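Kitchen and bin check, Fakside flat, Room 208 corridor
Checked by Rhun Vaughan, 4/8/20. Comments by Tudur Prothero where he couldn't help himself.

- [x] Bin stands on the tiles, clear of the walkway
- [x] Contents below the rim
- [ ] Recycling kept out of general waste. Fail. Can and plastic bottle both in with the rest.

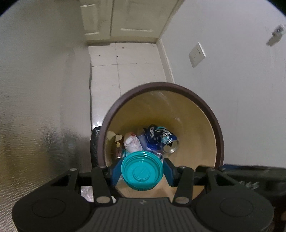

*Item 3: teal cap over the bin, can and bottle beneath.*

- [ ] Table free of rubbish. Crumpled brown stuff in the middle, and a wooden stick. TP: "It's a stick. Let it live."
- [ ] Snack bags binned when empty. Still under discussion. 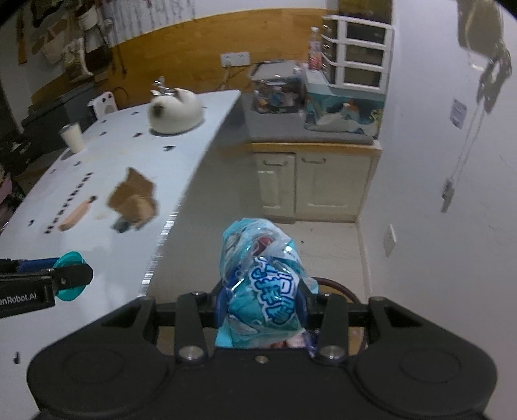

- [ ] No animals on surfaces used for food. The cat has been informed in writing, twice, and remains on the table. Carried over from January.
- [x] Cups away from the table edge, if you're feeling generous, and I was by then
- [ ] Table wiped down. Two stains, one pinkish, one tan. TP says they go with the hearts.
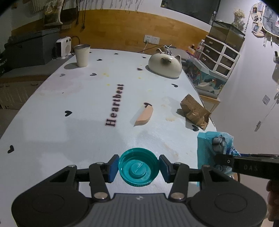
*Item 8: "Heartbeat" table top, with cap, cardboard and stains.*

- [ ] Loose caps collected. See above.

Score: 3 passes. Recheck in 5 days, Tudur to bring a cloth.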